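Search news and products Go
Home | Products | Newsroom | Careers | Contact
May – by Anel Mnguni, Press Office

Urkmont opens orders for Rellance home service kit

Urkmont has today opened orders for Rellance, a service kit for firms that run robots in furnished homes. It contains 2 wrist mounts, a charging dock and 20 room plans, and is offered with three months of support.

"Our customers asked for a kit that one person can set up in a morning," said Mogens Briem, Head of Products. The first 200 kits will be sent from the Sandik warehouse.

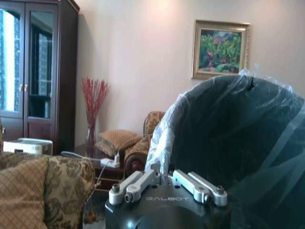

Can the kit be hired instead of bought?
Monthly hire is available through our partner Toft, with support included in the price.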